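Chapter 4
Sorting and Storing Small Goods

By the end of this chapter you should be able to explain why small goods are stored by group, choose a container that suits what it holds, set up a simple labeling plan, and work out a restocking point for a single item.

Key terms: bin, fixed location, floating location, pick, restocking point, shrinkage

4.1 The Flumlow stockroom

Flumlow is a hardware and craft supply store with one stockroom and 17 employees. When Nnamdi Effiong took over as stock manager, the room held 920 different items. Screws, hooks, beads, buttons, and clips sat in the cardboard boxes they had been shipped in. Some boxes were marked and some were not. An item could be in three places at once, and the computer record might show a fourth.

Effiong began by timing the work. He asked each employee to write down when a search started and when it ended. A common search took 8 minutes. Many ended with the employee telling the customer that the item was out of stock, and a later check showed that several of those items had been in the room the whole time.

The store did not buy new shelves. It changed how goods were grouped, what they were kept in, and how each place was named. The count that followed, dated 17/05/2022, was the first one in which the shelf totals and the computer record agreed for every group of fasteners. The craft items took longer and were not finished until July.

This chapter follows the same order of work: grouping first, then containers, then names and records.

4.2 Grouping before storing

A group is a set of items that people expect to find together. Goods can be grouped by use, by size, by supplier, or by how often they are sold. Each method has a cost. Grouping by supplier makes it easy to put a delivery away but hard to find one item for a customer, who rarely knows who made it. Grouping by use helps the customer and slows down receiving.

Most small stores use a mix. Fast-selling items are kept near the door of the stockroom, whatever their use, and everything else is grouped by use. Flumlow settled on 7 main groups. Two of them were later split when their shelves became crowded.

4.3 Choosing a container

A container should be large enough for a normal delivery and small enough that the bottom layer gets used. Deep containers hide old stock. Open baskets let a worker judge the level at a glance, but very small parts can slip through slotted sides. Solid trays hold small parts well and collect dust.

Color is useful when it carries one meaning only. If yellow stands for fasteners on one shelf and for returns on another, workers soon stop paying attention to it.
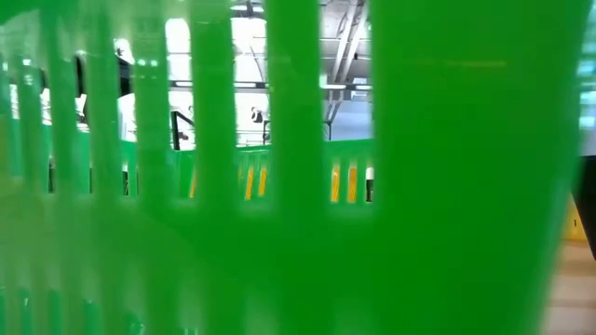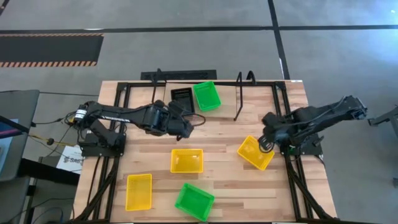

Plastic baskets. Green is the color that appears in both views.

Size matters as much as type. A store that buys five or six different sizes will find that they do not stack and that shelf space is lost between them. Two sizes, one with twice the floor area of the other, will cover most small goods – and the larger one can be divided when needed.

4.4 Fixed and floating locations

In a fixed location plan, each item has one place and no other item may use it. The plan is easy to learn. It also wastes space, as the place stays empty when the item is sold out.

In a floating location plan, an item goes wherever there is room, and the record is updated each time. The Masier warehouse, which we will study in Chapter 6, works this way. Its space is well used, but a single missed entry can make a carton very hard to find. Floating plans need scanners and steady habits. Stores with fewer than a thousand items usually do better with fixed locations.

A location name should read from large to small: aisle, shelf, bin. The name B-3-12 means aisle B, shelf 3, bin 12. Leave a few numbers unused on each shelf so that new items can be added without renaming the old ones.

Check your understanding

Explain why grouping by supplier may slow down a sale. Then describe one kind of item that should not be kept in a slotted basket, and say what you would use in its place.

In the next section we turn to the restocking point, starting with a single item sold at a steady rate.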